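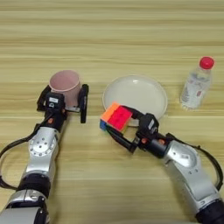 Kimie Tsuchiya wrote that the cup should go on the plate, rim up, and that anyone who set a table otherwise had been raised near a buffet.

Melnyk read the note twice and put it in the tray with the others. There were 1,661 notes in the tray. The contract with Wada specified one place setting, to be agreed in writing between the two parties before the restaurant opened, and the notes were the writing. Agreement had not been reached on the cup.

The plate was settled. It was white, round and shallow, with a raised rim, and it would stand at the center of each setting. That had taken most of the spring. The cup was pink. Tsuchiya had selected it from the Clasia catalog, where the color was listed as Rose 3, and Melnyk had approved the purchase order on the assumption that Rose 3 was a shade of brown. By the time the cartons came the return period had closed.

He took a clean sheet and wrote his reply.

"Re: cup on plate. A cup on the plate has to be moved before food can be served. The server moves it or the guest moves it. If the server moves it, we have paid for a motion that produces nothing. If the guest moves it, it goes wherever the guest likes, and we no longer have a place setting. I propose the cup at the left of the plate, one hand's width clear. K. Melnyk."

He carried the sheet down the hall, put it through the slot in her door and went back to his desk. The distance was 14 steps each way. They had shared an office until the matter of the napkins.

Her answer came before lunch.

"Left of the plate is where the bread goes."

"We do not serve bread," he wrote.

"Guests don't know that when they sit down. They see a cup where the bread should be and they conclude that we've run out. Then they ask. Answering takes longer than moving a cup."

This was a point. Melnyk recorded it in the log under Tsuchiya, Valid, and tested the arrangement himself. He laid a setting on the bare table in the back room, cup at the left, and sat down to it. He waited for the length of time a guest would wait. He found that he did think about bread. He moved the cup to the right and thought about his elbow. He put it on the plate, as she had asked, and looked at it for a while.

On the plate, the pink looked intended. He did not put that in the log.

The Wada people telephoned on Tue 12 June to ask whether the setting was final. Melnyk said that one item was open. The woman on the line asked which item, and he told her, and she asked whether he meant that the opening was waiting on a cup. He said the opening was waiting on the position of a cup. She said she would call back with her supervisor. He noted the time of the call.

In the afternoon he wrote again.

"I have tested three positions. Left suggests bread. Right is in the path of the elbow. On the plate is stable, and the cup can be reached by either hand. The objection about the extra motion stands. It could be met if the server filled the cup while picking it up, so that the motion was already being made for another purpose. Please comment."

He went down the hall with it. Her door was open. She was at her own table, a smaller one, with a plate and a cup in front of her, and the cup was at the left.

"I was trying yours," she said.

"And?"

"It's easier to reach. I didn't mind about the bread as much as I thought I would."

He gave her the sheet. She read it standing, then sat down and read it again, and moved her cup onto the plate, and then off it.

"So you're for the plate now," she said.

"Provisionally."

"And I was about to write to you for the left."

Melnyk considered the procedure. Under the contract, a proposal lapsed when its author withdrew it. If both of them withdrew, there would be no proposals, and the tray would have to be started over. He explained this. She asked whether the contract said anything about lunch, and he said that it didn't, and that in any case it was past four.

"Have you got any bread?" she said.

He had half a loaf in his desk. He went to get it, 14 steps, and on the way back he stopped at the tray and took a clean sheet in case something was decided.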